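Stimel Arm Rental – Frequently Asked Questions

What comes with a rental?
One Stimel arm, a gripper, the controller, a teach pendant and a printed mat for practice runs. Computers are not included.

How long can I keep it?
The shortest rental is 2 weeks and the longest is 52. You can extend once by email, as long as you write to us 10 days before the end date.

What does it cost?
A four-week rental is $2,074 before tax. Shipping from our Grestirton warehouse is billed separately.

Do I need to bolt it down?
Yes. Use the four holes in the base plate and a table that does not rock. Clamps are fine for the Correia bench kit only.

What should I try first?
Start with the pick-and-place program already on the controller. Use a small, light cube and keep the speed at the default setting.
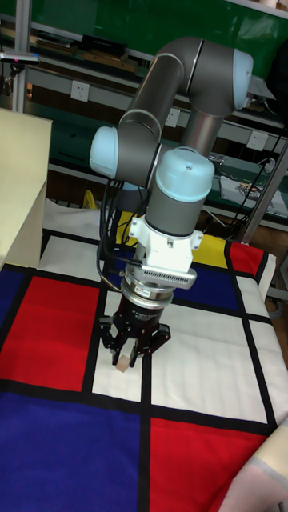 Once that runs cleanly, change one thing at a time – the height first, then the drop point. Save each version under a new name, as the controller does not keep old copies.

Can I use my own gripper?
Usually. Send us the model number and weight before you order. Grippers sold for the older Pamonness arm need an adapter.

Who pays for damage?
Normal wear is on us. Drops, spills and cut cables are billed at repair cost.

How do I return it?
Pack it in the case it came in and book a pickup through your account page before 3 p.m.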